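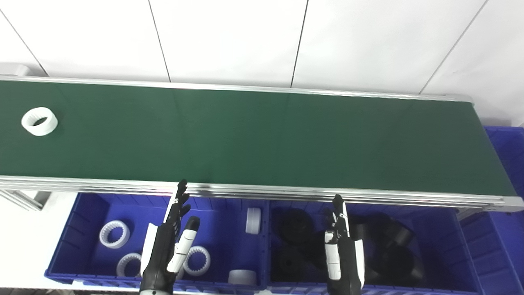 February 23, 2020
From: Janaka Sultana

All, Derkbridge ward result now in. Khamphan home by 261 after a recount, turnout 3203. Count ran late, papers going past like parts along that green belt, then sorted into blue bins. Well, trays. Anyway.

Mayuree Luangrath wrote:
> Did Skekura keep his deposit? And is Flilby
> still getting a by-election?

Yes to the first. Flilby not till November, clerk says, though teh notice isnt up yet. 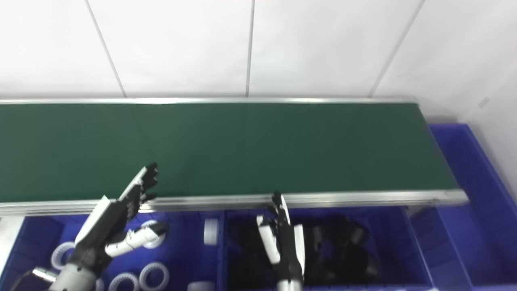
Agents' expenses still due, 7 of you owe me forms. Post them or drop them at mine, not the office.

Janaka

2 comments

Mayuree: Mine went Friday. 261 is closer than I thought.

Ward member: Who asked for the recount?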